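**Rope for a community hall banner: what type and how long should each line be?**

Posted by Nisano Hall Bookings, February 10, 2022

Our hall association is replacing the lines used to raise and lower the banner above the main entrance. The present lines were installed before our records begin and have become stiff. The banner weighs 18 pounds and hangs from two pulleys under the eave. It is taken down at the end of each event and stored indoors.

We request advice on three matters: the material best suited to outdoor use, the length to be purchased for each line, and whether the cut ends require treatment. The supplier nearest to us, Dondano, sells rope by the foot and does not accept returns of cut lengths. Members have also asked whether a colored rope may be used in place of white.

### Replies

**Bucur Property Office**

Polyester is the usual choice for this purpose. It holds up well in sunlight, stretches very little under a modest load, and keeps most of its strength when wet. Nylon is strong but stretches, and a banner hung on nylon lines may sag after rain. Polypropylene is inexpensive and floats, but many grades become brittle after long exposure to the sun. Natural fiber is pleasant to handle but should be kept dry.

Color is a matter of preference. A dark rope shows less dirt and is easier to see against a light wall. Please note that a thick rope with a fuzzy surface can look attractive and still be unsuitable for a pulley, as the fibers may catch in the wheel. Keep that type for barriers, handrails or decoration.
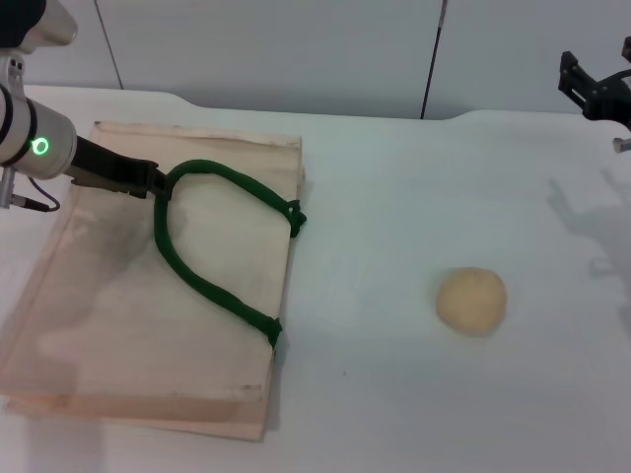 ### Measuring the length

Measure from the pulley to the cleat and double the figure. Add enough to tie off at both ends and to wrap the cleat. In our own building the pulley is 14 feet above the cleat, and we purchase 35 feet for each line. The remainder is coiled and hung on a hook beside the door.

Confirm the groove width of the pulley before ordering. A rope that is too thick will rub against the sides, and one that is too thin may slip off the wheel and jam.

**Treltus Events Desk**

We agree with the recommendation of polyester. With regard to the ends, wrap the rope tightly with tape before cutting, and cut through the middle of the tape. Synthetic rope may then be sealed with a hot knife in a well-ventilated area. Natural fiber must not be sealed with heat; whip the ends with twine instead.

We also advise inspecting the lines every June. Replace any line that has flat spots, broken strands or a section that feels hard when bent. Check the screws that hold the cleats on the same occasion.

**frontporch423**

We used clothesline for ours and it was fine for a couple of summers. Get the good stuff if you have the budget. Also check the pulleys, because ours were rusted and the rope was not the problem.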